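Brallow (gripper kit)

Brallow is a hand-held gripper kit made by Nundenov, a hardware firm founded by Enda Fahy and Amra Obradović. It is sold to laboratories and small companies that record people doing everyday tasks so that robot arms can be trained on the recordings. The kit can be bought outright or rented by the month.

Design

The standard kit has 2 grippers, one for each hand, along with cables, spare finger pads and a padded case. The operator opens and closes the jaws by squeezing a trigger. Each gripper carries a square printed marker on its base, which the tracking software uses to work out position and angle. The finger pads are held on by a single screw and are treated as wear parts. Nundenov rates a set of pads for 1,000 grasps on rough surfaces.

Earlier units used a harder pad that slipped on wire and wicker. The softer pad, designed by Bríd Buckley, replaced it in May and has been included with all kits since then. Owners of older kits can order it separately.

Software

Recordings are handled by a desktop program called Nima. It lines up the gripper data with video from a head camera and marks stretches where tracking was lost. Files can be exported in several common formats. Support for the program is included for 90 days after purchase and is then paid for yearly.

Service

Nundenov also offers a recording service under the name Brennan, run by Eoin Ó Dubhghaill. Customers send a list of tasks and the objects to be used, and trained operators carry them out. The smallest order is 100 recordings of one task. Carrying and tidying jobs make up most of the orders.

Reception

In a review dated Aug 31, 2025, Oisín Hegarty found the grippers comfortable over long sessions but criticized the cable, which he said caught on furniture. He also considered the yearly support fee high for a small lab. A wireless version has been announced, with no release date given.

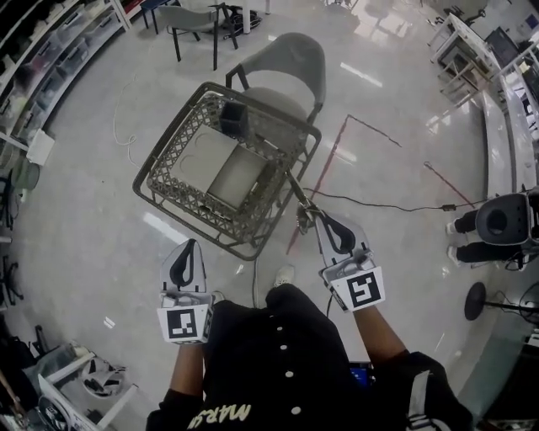

Carrying a woven basket with boxes inside, using a pair of hand-held grippers.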